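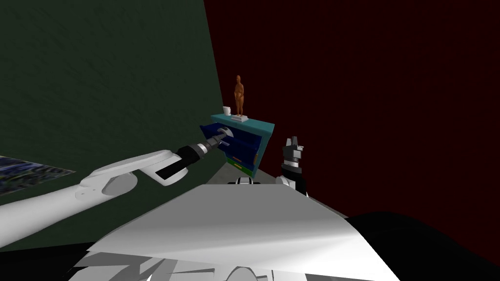
Ernham wants to charge residents $60 to have an old dresser or cabinet hauled away, and the town says the fee will cut down on furniture dumped along back roads. It has not explained how.

Pickup is free now, with a wait of up to 4 weeks. Under the plan, which could start in September, a private hauler called Prandivex would do the job within 5 days. 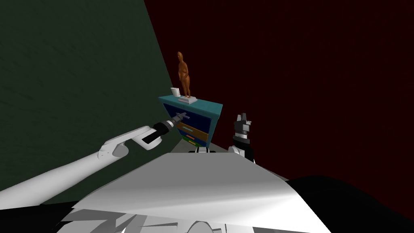
A small cabinet in a corner, between a green wall and a red one.

Neighboring Cultasberg tried a similar fee and dropped it after 7 months. Ernham's report gives that one line and skips the reasons. It also promises that "most usable items" will be resold, but sets no target and says nothing about who would check.

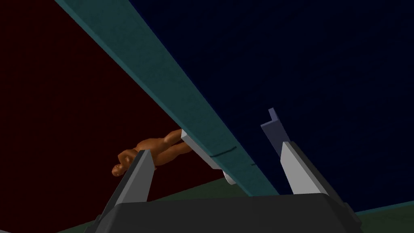 The same report puts the savings down to fewer truck trips, though the trips would simply move to Prandivex. Prajapati Used Furniture, on the east side of town, says it was never asked if it could take more stock.

The town council votes next month. Written comments are open until 5 p.m. the day before. 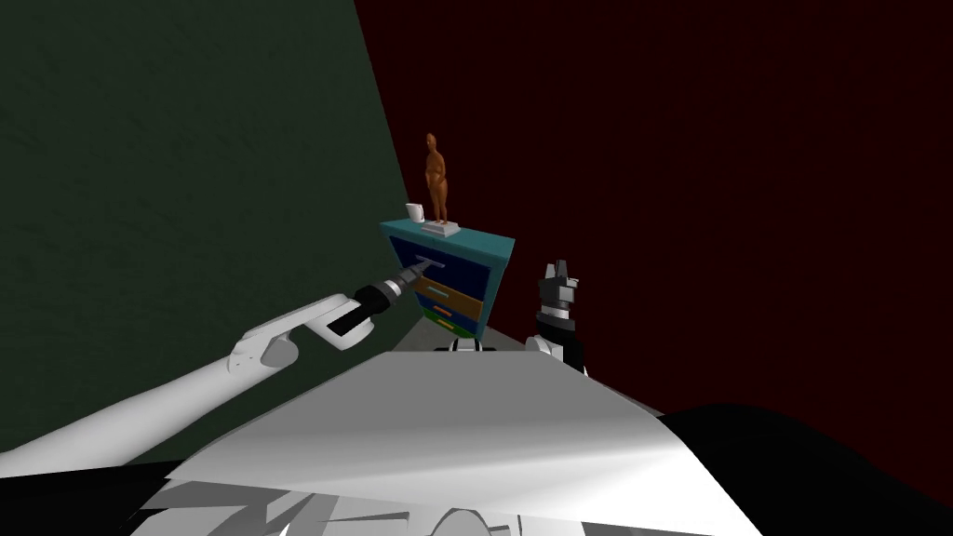

A chest with three drawers in different colors.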